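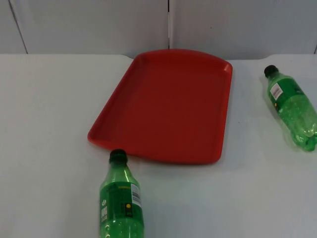
Zorkholm Preserving Circle
Minutes of the meeting, Feb 20, 2020

Seven of us round the table, which is good going for the weather. I took the notes again, so blame me if your bit is missing.

January minutes were agreed with one change. I'd put that the agar was bought by the box and it's sold by the sachet. Fixed.

Pectin. This took up most of the evening. The last batch of Jevonell powder set the blackcurrant beautifully and did nothing at all for the strawberry, and we went back and forth over whether it was the powder or the fruit. My own view is we didn't add enough lemon juice — strawberries never have enough acid on their own — but two people swear they followed the sheet to the letter. We agreed to do the strawberry again in small pans, one with the old powder and one with the new, same sugar, same boil. I've said I'll bring the frozen fruit. Could whoever has the good thermometer please bring it back!

Somebody asked if low-sugar jam needs a different sort of pectin. Yes, it does, the sort that sets with calcium, and we haven't got any. I'll ask Aleo for a price on a small tub before anyone buys a sack of the stuff.

Marmalade. We potted 37 jars in January and they've nearly all gone. A few came back with runny middles and were swapped. Next year we soak the peel overnight, pips in a muslin bag, and no shortcuts (I was one of the ones taking shortcuts, so I can hardly complain).

Labels. The ingredients list has to go in order of weight and ours had pectin ahead of lemon juice. The new wording was read out and everyone was happy with it. I'll print a sheet before the next boil.

Money. We have £1139 in the account after paying for lids. Agreed to put off the second preserving pan until the summer fruit is in.

Dixit fair. They've offered us a table again and we said yes. Chutney and jelly only, as the curd won't keep.

Any other business. The hall fridge is running warm, so please don't leave curd in it. Next meeting same place, half past 7, bring an apron and a clean spoon.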